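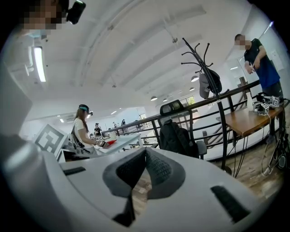
Mahsa Salehi writes that her drawers have swollen every August for as long as she has lived in her flat, and that rubbing a candle along the runners helps for a week at most. She asks whether to plane them.

Leave the plane alone for now. A drawer that sticks in one season and runs freely in another is taking up moisture from the air, and if you cut it to fit in the damp months it will rattle about in the dry ones. Try the following first.

Find out where it rubs

Take the drawer right out and empty it. Look along the bottom edges of the sides and the tops of the sides near the back. The places that rub will be shiny or darker than the rest. If you can't see them, scribble along the edges with a soft pencil, slide the drawer in and out a dozen times and see where the marks have smudged.

Check the inside of the carcass too. Old runners wear into a groove, and the drawer then sits low and drags its front on the rail below. No amount of wax will cure that.

Clean before you wax

Most people put new wax on top of old wax, dust and whatever has fallen down the back. Scrape the runners with an old bank card, then wipe them with a cloth barely dampened with white spirit. Open a window while you do it, and hang the cloth outdoors to dry flat before it goes in the bin. Leave the drawer out overnight.

Candle wax is fine for a light drawer. For a heavy one use a hard paste wax and buff it well. Soap is often suggested but it draws damp, and cooking oil goes sticky. Spray polish does very little on bare wood.

Sanding

If it still sticks, sand only the shiny places. Wrap 100 grit paper round a flat block and take six or seven strokes, then try the drawer. Repeat until it moves with a slight drag. Stop there, and wax it.

For a side that is badly swollen you can start with 60 grit, but go gently and finish with the finer paper. Sand along the grain. Don't touch the drawer front unless the front itself is catching, as any change there will show.

Drying out the room

A chest pushed hard against an outside wall will always be worse than one with a gap behind it. Pull it out by the width of your hand. Keep it off the bathroom wall if you have the choice. Drying washing in the same room undoes most of the work above.

Shahram Nikzad wrote last year to say he had brushed thin shellac on the insides and undersides of his drawers in a dry spell, and they ran well through the following summer. I have since done the same with a pine chest and would do it again. Two thin coats, and leave the running edges bare for the wax. Varnish works as well but the smell stays in the drawer for weeks – not good for anything you plan to wear.

Worn runners

If the runner has a groove in it, you can glue a strip of thin hardwood into the groove, or turn the runner over if it is only screwed on. Nylon drawer tape is quicker. The Custa roll I bought has lasted well, though the adhesive needs a clean dry surface and a full day before you load the drawer. Clean off every trace of wax first, otherwise it peels.

Metal runners

None of this applies to metal runners. Wipe those with a dry cloth, pick out any fluff and hair near the rollers, and put a very small amount of dry lubricant on the moving parts. If one side is lower than the other, check the screws at the back before you buy a new pair. They work loose – the back ones in particular – and half a turn with a screwdriver is usually enough.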